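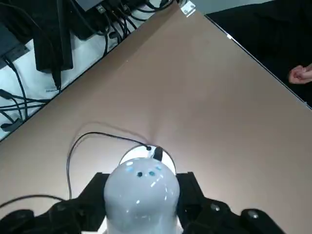

Ebere Nwachukwu asked me last month, under my other post, why I don't just sell the table and buy a smaller one. I have thought about it, but I like this table, so I am asking here.

It is a dining table and I use it now mostly for work. After lunch my forearms leave dull marks on the top, and with soap and water they go away only for one evening. The seller in Wike told me the finish is "oil or maybe wax", he was not sure. Before I put anything on it, how can I know which one it is? I don't want to sand everything.
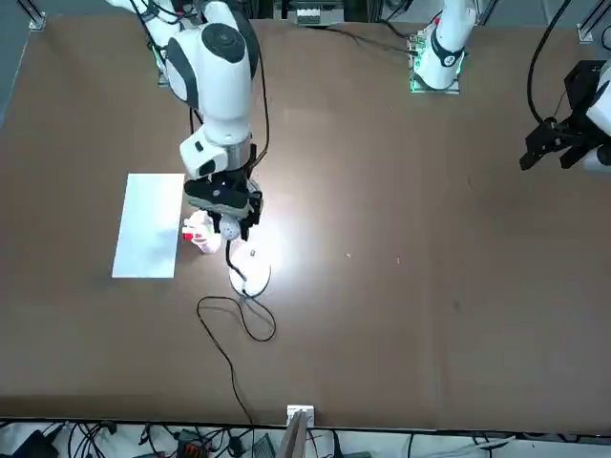 The table is 121 cm long and I have had it for six years. I have a can of hard wax oil from Clunent at home, still closed. Can I use it on top of the old finish, or must the old one come off first?

Kamonchanok Intarasuk

**Ifeanyi Adebisi**

Try a hidden place first, for example the underside of the edge. Put a little mineral spirits on a white cloth and rub for one minute. If the cloth becomes yellowish and a bit sticky, you have wax. If almost nothing comes off, it can be oil or a varnish, and then you do a second test with one drop of water. On varnish the drop stays round for a long time. On old oil it goes flat and leaves a darker spot, which dries later.

If it is wax, clean it off before the oil, otherwise the oil will stay soft. Open the window, and lay the used cloths flat outside to dry, because oily cloths in a heap can catch fire.

**Adesuwa Ogundipe**

just use a tablecloth, I did this and never looked at the marks again

**Pui-shan Yeh**

I agree with Ifeanyi about the test. Read also the label of your can, some oils need bare wood.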